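Step 3: Trim your folding clips before you train on them

By now you have a folder of demonstrations from the hand-held grippers. We had 816 from the Plostdale bedroom, and I assumed more was better. The policy disagreed, mostly by hovering over the laundry like a nervous aunt.

The trouble is idle time. People pause and think with the jaws closed, and the model learns to do the same — with great commitment. So open each clip and find the first moment the fingers are over the cloth.

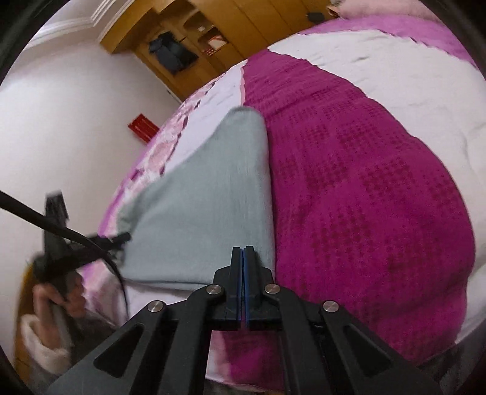
Wrist view, two grippers both visible, jaws closed at the lower edge of the folded cloth.

Put your start mark there, then back up 4 frames. Do the same at the end, going forward instead. Jiahui Zhong wrote a script for this in October, and it works fine unless the bedding is patterned, when it finds cloth everywhere. On patterned beds, mark by hand. Bring a snack.

Drop anything still longer than 700 frames. After trimming we kept 300 clips, and Felari trained on those folded better than Felari trained on the full pile, which was a little hard on whoever recorded the full pile (me).

Save the marks in a separate file and leave the raw video alone. Step 4 covers syncing the two hands.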